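About Tarow

Tarow is a cooking school above a tire shop. We teach people to ferment, pickle, salt and otherwise postpone vegetables, and we have been doing it long enough that the tire shop has stopped asking what the smell is. They have a smell of their own and we consider the matter even.

If you came here looking for the class schedule, it's on the schedule page, where we keep moving it. If you came for directions, take the stairs on the left side of the building. The stairs on the right go to an accountant, who is very nice about it but would like you to know he has no kimchi.

How it started

Tarow was started by Sumaiya Hettiarachchi, who had spent most of her working life in the office of a company that sold shelving to other companies. She was good at it. She could tell you the load rating of a bracket from across a parking lot. At home she made pickles, first a few jars for the family, then more jars than the family had agreed to, then a second refrigerator, and then there was a talk in the kitchen that she still refers to as "the meeting."

What came out of the meeting was a folding table at the Undberg summer market. She sold out of lime pickle by ten in the morning and spent the rest of the day explaining to people how they could make it themselves, which her cousin pointed out was a strange way to run a pickle stand. By the end of August she had given away every recipe she had and several people had asked whether there was a class.

There wasn't. She rented the room above the tire shop, borrowed chairs, and taught one. Eleven jars of sauerkraut went home with people who had never made sauerkraut, and most of them wrote in over the following weeks with the same question, which was whether it was supposed to look like that. (It was. Mostly it is. See the questions at the bottom of this page.)

Farzana Pramanik was in that first class. She stayed to wash up, had opinions about the drain board, and came back the next week with a better drain board. She now runs half the school, including everything with a number in it, and teaches the bread and dairy courses. The two of them disagree about caraway and have arranged the timetable so that it doesn't come up.

About the name

People ask. We would love to tell you that Tarow is an old word for a cellar, or a river somebody's grandmother crossed. The sign over the door was already there when we took the lease. It belonged to a firm that repaired vacuum cleaners, it was in good shape, and a new sign cost more than three months of cabbage. The vacuum people still get mail here. We have also been handed two vacuum cleaners, one of which we fixed.

What we teach

The main course is called First Jars. It runs for six evenings and it's where nearly everyone starts, including people who tell us on the phone that they're past that. You'll make sauerkraut, a quick cucumber pickle, a slow cucumber pickle, a carrot and ginger thing that has never been given a proper name, and a hot sauce. You take home whatever you make. Bring a bag with a flat bottom. We say this in the confirmation email and again in the reminder email, and every term there is a person on the bus with a tote full of brine.

After that there's a kimchi weekend, a miso course that asks you to come back in a year to find out how you did, and Farzana's Milk and Flour, where you keep a yogurt and a sourdough starter alive at the same time and learn something about yourself. In late summer we run the lime pickle class from the original recipe. It fills up fast and there's a waiting list, and no, knowing Sumaiya's cousin doesn't help. He's on the waiting list.

We don't teach canning. People get upset about this. Canning is a fine and useful thing and it's taught very well by other people with the right equipment and a steadier attitude toward pressure. We'll gladly point you to a class.

We also don't teach kombucha anymore. There was an incident with the ceiling.

The room

Our room holds 28 people if they like each other. We cap most classes well below that. There are long tables, good knives, bad stools and a window that opens onto the roof of the tire shop's waiting area. In winter the room is chilly, which the sauerkraut enjoys. In summer it's warm, which the sourdough enjoys. You should dress for whichever vegetable you've signed up to keep company with.

The back wall is shelving, and it's excellent shelving, as you'd expect. It's rated to hold 200 jars a bay. Sumaiya will tell you this whether or not you've brought it up.

There is one elevator, shared with the accountant, and it works. Please use it if you need it and don't be shy about asking us to come down and hold the door, which closes on people like it has somewhere to be. The restroom is down the hall. The step into it is higher than any step should be and we've painted it yellow twice.

Morum

A few years ago we opened a second, smaller place across town called Morum. It was meant to be a shop. We'd teach at Tarow and sell at Morum, and the two would feed each other in a way that looked very convincing on paper. It turned out that what people wanted from a shop was to stand at the counter and describe the state of a jar they had at home. So Morum is now mostly a help desk with a cash register. You can buy crocks, weights, salt, lids and our own sauerkraut there, and you can bring in anything you've made and have it looked at. Bring it closed, please. We open it out back.

Morum is also where the neighborhood jar exchange happens. Take a jar, leave a jar, wash the jar. The third part is where the system tends to break down.

How we go about it

We don't have a mission statement. We had one briefly, when we applied for a small business loan, and it used the word "vibrant" and we've felt bad about it ever since. But there are some things we've settled on over time.

Nobody gets scolded for asking about mold. It's the reason most people never try this at home, and the faster it gets said out loud in class the better the evening goes.

We weigh the salt. Your aunt didn't weigh the salt and hers was wonderful. Your aunt had made it every fall for decades and could feel two percent in her fingers. You have a kitchen scale.

We buy from farms close enough to complain to in person. Our cabbages come from a grower out past Undberg who picks us the big, flat, ugly ones, which shred better and cost less. The outer leaves, which most kitchens throw out, get washed and set aside. Folded over the top of a packed crock and tucked down at the sides, one good leaf keeps all the little bits from floating up to the surface and causing trouble. It's the oldest trick we teach and the one people write back about most.
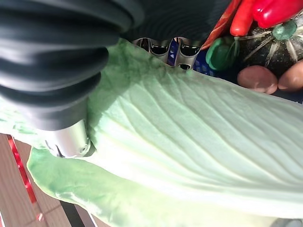 Who you'll meet

Sumaiya Hettiarachchi teaches First Jars, the kimchi weekend and lime pickle. She talks with her hands, so sit a little back if she's holding the mandoline. Before you ask, the family name is also the name of the hot sauce. Hettiarachchi comes in a small bottle and is sold at Morum, and we've been told the label is hard to read, by people who then bought two.

Farzana Pramanik teaches Milk and Flour, does the books, answers the email and decides what counts as clean. If your email was answered quickly and in complete sentences, that was Farzana. If it was answered at midnight with a photo of a radish, that was not.

We also have three assistants at any given time, usually people who took a class and kept turning up. They do the lifting, the labeling and a good part of the real teaching, since they remember what it was like not to know. If one of them tells you to put your jar on a plate overnight, put your jar on a plate.

Questions we get

Is it supposed to look like that?
Cloudy brine is fine. White sediment at the bottom is fine. Bubbles are good. Fuzzy and pink, or fuzzy and any color at all, is where you stop and throw it away and start again with a clean jar and no hard feelings.

Can I bring my kids?
To the Saturday-style family classes, yes, whenever we run them. Children are very good at squeezing cabbage. They're less good at stopping.

Do you do private events?
Yes, for birthdays, office groups and one extremely calm bachelorette party. Write to Farzana with a headcount and she'll tell you what's possible.

Will my apartment smell?
A little. You'll stop noticing before your neighbors do. We suggest giving them a jar early.

Are you hiring?
Not right now, but we read everything that comes in. If you can lift a full crock and have made peace with dishwashing, say so near the top.

Do you have my vacuum cleaner?
Possibly. Come up the left-hand stairs and we'll look.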